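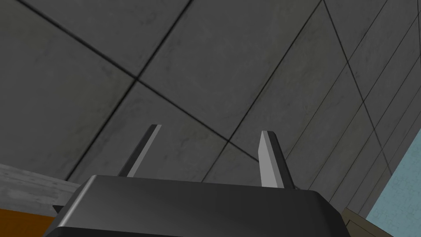 Khôi Châu me escribe que limpia las juntas con bicarbonato y vinagre desde hace años y que le quedan perfectas. Lo dudo bastante. Mezclados, se neutralizan casi del todo: mucha espuma y poco más.

Inicio | Cocina | Baños | Taller | Contacto

Probé la pasta famosa en 12 juntas del lavadero y el resto lo froté con agua, jabón neutro y un cepillo duro. No supe distinguirlas.

Lo que sí hago:

Aspirar antes de mojar. El polvo con agua es barro.
Frotar a lo largo de la junta y secar con un trapo viejo.
El vinagre, lejos del mármol y de la piedra caliza. Se los come.
Lejía sola, con la ventana abierta. Con vinagre o amoniaco, jamás.

El rotulador blanqueador de Breta tapa, no limpia. En agosto ya se me había levantado junto al desagüe. Tampoco me convence la vaporeta si el mortero está suelto.

Comentarios

Danuta Krawczyk: Pues a mí el bicarbonato solo me funciona, sin vinagre.

Bùi: ¿Y para el moho de la silicona? Ya he probado 5 productos.

Respuesta: cortarla y ponerla nueva.

Usamos cookies propias y de terceros. Aceptar | Configurar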